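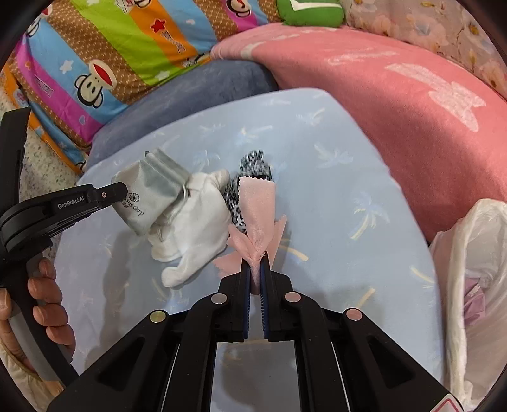
Jonico home laundry staff pick up grippers to train sorting line

JIKTHORPE, May 20, 2018 - Jonico, the laundry and linen company that employs 252 people at its Llewellyn Road plant, has moved three of its sorters into a new kind of job. They spend their shifts picking up cloth with hand-held grippers so that the plant's first sorting robots can learn how it's done.

The work is part of a project called Tromenia, which began at the plant in February. It covers household laundry, the most varied work that comes through the door. Hotel sheets arrive in stacks and all look alike. Household bags hold anything a family owns, from baby socks and patterned scarves to drawstring pouches and big fleece blankets, and all of it gets tangled together on the way in.

For a machine, that tangle is the hard part. A crumpled piece of cloth never lies the same way twice, and a thin one can slide under a thick one so only a corner shows. The sorters know what to do with that corner without thinking. Now they do it with a gripper in each hand, closing the fingers on an edge, lifting, and setting the piece down by itself, while every movement is recorded.

And they have done a lot of it! The team had logged 2615 recorded pickups by the start of this month, many of them on beds made up with ordinary printed sheets and plush blankets, the same kind of surface where customers tend to dump a load before bagging it. The project lead said busy patterns were chosen on purpose. A pale cloth on a pale sheet is easy to miss, and a robot that only ever practices on a bare steel table will struggle the first time it meets a cartoon pillowcase.

The sorters who took the new job had a combined lifetime at the intake belt that few plants could match, and it shows. One of them said the first week was all dropped socks and sore thumbs. "You want to pinch like you would with your fingers, and the gripper wants you to come in lower," she said. "Then one morning it clicks, and you stop looking at your hands."

She now teaches the others small tricks that have made it into the project's working notes: take ruffled fabric by the firm part and let the loose edge fan out, steady a pouch with one hand before you go for the cloth next to it, and never tug on anything that's pinned under something else.

At the intake belt itself, the change is coming in steps. The first robot station is due to take over the opening of mixed household bags and the first rough separation, a job that means bending and reaching for most of a shift and handling other people's unwashed clothes. It is also the job with the most sick days at the plant. Jonico expects the station to handle 2000 items a day once it is running at full speed, with a sorter beside it to deal with whatever it can't place.

The company says no one will be laid off when the station goes in. Belt staff will be offered places in finishing, repairs or the Tromenia team, and the pay for gripper work has been set one grade above sorting. Workers asked for that in writing and got it.

Feelings on the floor are mixed, though warmer than they were over the winter. Some of the longer-serving staff worry about losing the belt crew, who have worked shoulder to shoulder for years and talk all day long. A sorter beside a robot will have a quieter shift. The plant has agreed to rotate people through the station every two hours, partly for that reason.

Others can't wait. A night-shift sorter who tried the grippers during an open session said he had expected to be bored and ended up staying past his break. He has put his name down for the next round of training.

What has impressed the engineers most is how much the sorters notice. Early recordings were planned at a desk, with neat little piles of matching towels. The sorters looked them over, said no real bag ever looked like that, and messed them up properly. The practice loads have been built by the sorting team ever since.

Installation of the first station will begin once the current round of recording is finished. Sign-up for the next gripper training group is open to all shifts at the Llewellyn Road plant, and no computer experience is needed.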